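Day trips from Pikow without a car?

pinier_bound
We have five nights in Pikow in August and no car, because my husband and rental agencies are no longer on speaking terms. The plan is one day at Lake Bridelon and one in the old town at Pinier. Is the bus any good? And is the Schwaiger boat tour worth it, or is it 120 people staring at the back of one another's hats?

ferrylegs
The bus to Bridelon is number 57 and it leaves from behind the station, a location the tourist office guards like a state secret. Buy the return ticket on the way out. The last bus back goes at 6:40 and the driver has never waited for anyone, including, one Saturday, me. The taxi cost 600 and came with a free lecture.

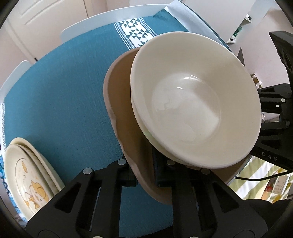 Pinier is easier. The train takes 57 minutes and drops you at the bottom of the hill, so you get to arrive at lunch sweating like an honest pilgrim. Skip the square, where the menus have photographs and the photographs have faded. Two streets back, people still lay a proper cloth, teal blue with a white band of stepped diamonds, and bring things in a big cream bowl. Prices are lower and so is the interest in whether you enjoyed it. Go early, they run out of fish.

The Schwaiger boat I can't help with. I get seasick in the bath.

mrs_topdeck
boat is fine. sit on the left going out. the commentary is in four languages and none of them were switched on when we went

halfboard
We did Bridelon and Pinier on the same day. Don't. We saw two bus stops and a very nice bench. If you only have time for one, the lake has shade and Pinier has the stairs. Also check the train times the night before, as the summer timetable at the station was last summer's.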